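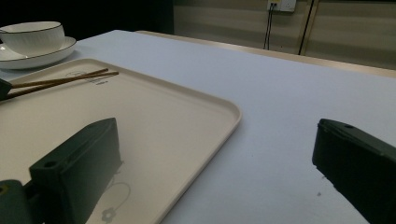 Participants wanted: safe handling rules for hand-held grippers

Tenudside is writing a good practice guide for people who use hand-held grippers to record table tasks for robot training. We need 6 adults to try the draft rules at our Filldale centre on Thursday evenings in May.

You will pick up and set down small tableware, then mark any rule that is unclear or slows you down.
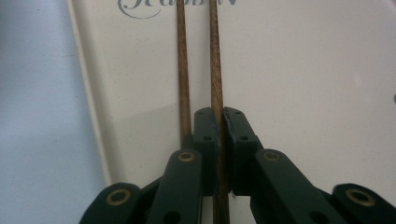 No experience is needed. You must be able to grip with either hand and read English. Travel costs are reimbursed.

To apply, write to Ruxandra Husar at the Filldale centre, Room 261.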